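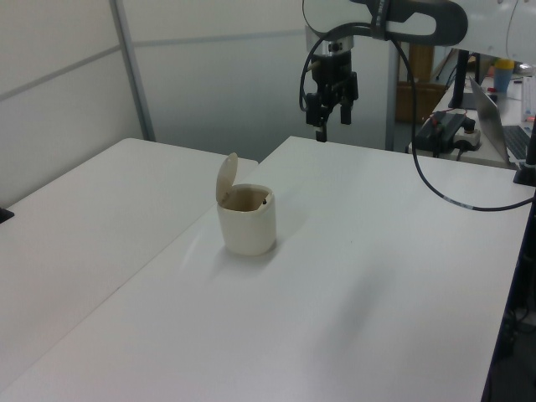 Countertop bin, flip lid: hinge keeps creeping

Print this thread | E-mail this thread

vdesmet
March 2022

Small cream plastic bin, round opening, lid hinged at the back. Fully open, the lid rests slightly past vertical. I want it to stay there while I scrape coffee grounds in. At home it drops after 10 or so openings in a row, then behaves again the next day. Bought in Grullisville, no maker's mark on the base. Is it worth shimming the hinge pin?

Pirvu38

Depends on the pin. If it is molded with the lid, leave it alone. If it is a separate rod, pull it and check for a flat spot. A lid that leans back past vertical should hold by weight alone, so I suspect the bin is tilting forward on the table.

vdesmet

Table is level. Checked both ways. The pin is molded.

sandex_fan

Disagree with Pirvu38 on leaving it alone. One wrap of plumber's tape on each stub, lid back on, done. Mine has lasted since June.

Pirvu38

Tape sheds into the hinge and you end up cleaning it out. With a molded pin you also have to flex the lid off every time, and the ears whiten and crack. I would put a spoonful of sand in a bag under the liner first and see if the drop stops.

Ülle Ots

Sand does nothing for the hinge, but it does stop the body rocking when the lid goes back, so try it. Also wash the stubs. Dish soap residue makes them slick. Hot water, dry cloth, no oil.

Print | E-mail

vdesmet

Washed the stubs, no sand yet. 38 openings, one drop. Will leave the tape for now.

sandex_fan

One drop is still a drop. Tape.

Print this thread | E-mail this thread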